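3. Looking after the gripper

By October our arm, which everybody in the lab calls Nornura after the sticker on its base, had started dropping things it used to hold without any trouble, and so Adoración Miranda and I were asked to take over its upkeep for the rest of the term. We were very happy to be asked, even if neither of us had ever opened a gripper before! Adoración Arrieta, who had the job before us, kindly left us her notebook, and most of our routine comes straight out of it.

Every session begins with the fingers. We wipe both of them down with a dry cloth, close them slowly with nothing in between, and check that the tips come together evenly. If one sits ahead of the other we loosen the 2 mounting screws, nudge it back and tighten again a little at a time.
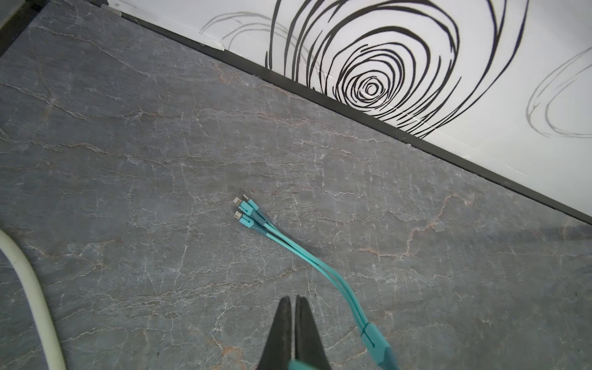

Charging cables turned out to be our favorite test object – they are thin, they bend every which way, and a finger that is even slightly off will let them slide. We do 20 picks after each adjustment and write the misses down by hand. Before we touched anything we had 13 misses in 100 picks, and that number is our starting point for the comparison in section 5.

The wrist camera gets its own check, because a loose bracket can look exactly like a bad finger (we lost a whole afternoon to that one). We press gently on the housing, snug up the bracket if it moves, and then run the calibration again before any more picks are counted.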